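Vimon (assembly planning method)

Vimon is a method for two-arm robotic assembly of interlocking wooden parts, worked out first in simulation. Name is not an acronym, despite several papers that write it in capitals. 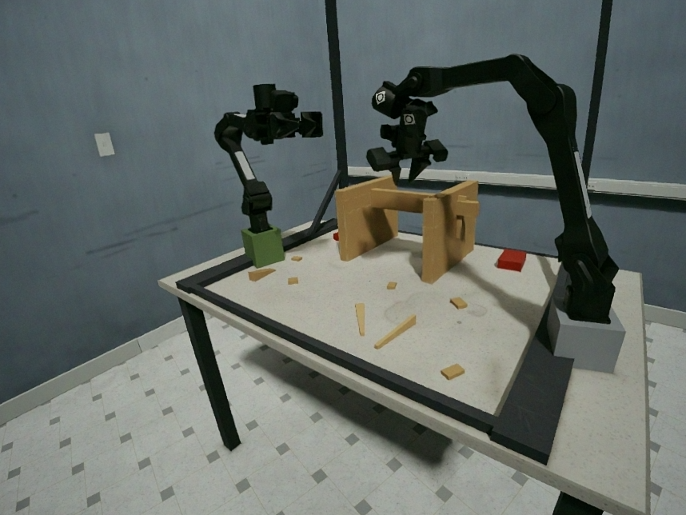 The method was proposed by Achilleas Zacharopoulos and Jailson Queiroz while both were at the Trernavitz lab, and grew out of earlier work on disassembly. Its main claim is modest. A planner that learns by taking a finished structure apart, and then runs the steps backward, needs far fewer tries than one that learns by putting parts together from nothing. Most of the argument since has been over how far that holds once the joints get tight.

Background

Assembly by robot is an old problem. Factory lines solve it with fixtures – parts arrive in the same place, same angle, every time. Take the fixtures away and the search gets large fast. Each part can be gripped several ways, each grip rules out some approaches, and a part set down too early can block the next one.

Earlier planners, the Iltex family in particular, handled this with a fixed order given by a person. The robot only worked out the motions. Vimon drops the fixed order. It was not the first to do so, but was the first in this line to treat the two arms as unequal from the start, with different reach and different jobs.

Method

Work starts from a finished structure in the simulator. The usual test piece is the gate: two upright panels and a beam across the top, slotted together. Small loose pieces are spread on the table as clutter, in a new layout for each run.

The planner then removes one part at a time. A removal counts if the part comes free without moving its neighbors past a set limit. Each good removal is stored with the grip used, the path out, and the contact forces along the way. Reversed, the path becomes a candidate insertion.

Reversal is not free. Gravity helps on the way in and hurts on the way out, or the other way around, depending on the part. A beam lifted off two panels leaves them standing, but a beam lowered onto two panels can tip them if it lands off center. So each reversed path is replayed and scored again, and the ones that fail are passed to a short correction stage that shifts the approach and slows the last stretch. Zacharopoulos has called this stage "the actual method", with the rest being bookkeeping.

Roles of the arms

Roles are picked per step, not per task. One arm moves the part, the other steadies or waits. The waiting arm is a real cost in the planner, as an arm parked in a bad spot closes off paths for the other one. Early versions ignored this and gave plans that looked fine on paper and then had the arms crossing at the elbow.

Longer reach normally takes the top parts, shorter reach takes support. The planner is free to swap them. It rarely does.

Results

The first report used 3000 simulated runs over 16 structures. Vimon finished 43 percent more of them than the Iltex baseline under the same time limit. Gains were biggest on structures with a single spanning part, such as the gate, and close to nothing on plain stacks, where order is obvious anyway.

Failures fell into 5 groups. The largest by far was jamming during the last bit of insertion, with the part tilted in its slot. Next was clutter – a loose piece ending up under a panel, which then would not sit flat. The remaining three (dropped parts, arm collisions, timeouts) were small and were reported together.

A second report, released in June the following year, repeated the tests with the correction stage turned off. Most of the gain on tight joints went with it. On loose joints almost nothing changed, wich the authors took as a sign that plain reversal is enough when there is slack.

Simulation settings

Friction, part mass and table height were varied between runs. Lighting and surface textures were varied as well, but only matter to versions that plan from camera input. The original takes part positions directly from the simulator and does not look at anything. This is often missed by later papers comparing against it.

Criticism

The main complaint came from Bittencourt, a rival project working with glued and pinned furniture. Its argument: taking apart and putting together are only mirror images for parts that slide. Snap fits, pins and anything with glue can't be reversed, and these make up much of real assembly work. Queiroz agreed in a short reply and limited the claim to slotted and stacked joints. The reply also corrected a table in the first report where two columns had been swaped.

Others have pointed to the choice of structures. All 16 are stable on their own once finished. Nothing in the set needs to be held up by one arm until the final part goes in, so the support role is tested less than the write-up suggests.

Transfer to hardware has been tried only in a small way. Slots cut in real wood vary more than the simulated ones, and the correction stage had to be retuned by hand for each batch of parts. No full set of hardware results has been released.

Later versions

Vimon-2 plans from camera input. Slower, and weaker with clutter close to the base of a structure, where small pieces get hidden behind panels. A lighter version without force records exists for teaching use and runs on an ordinary laptop.

See also

Assembly sequence planning
Bimanual manipulation
Disassembly planning
Iltex planner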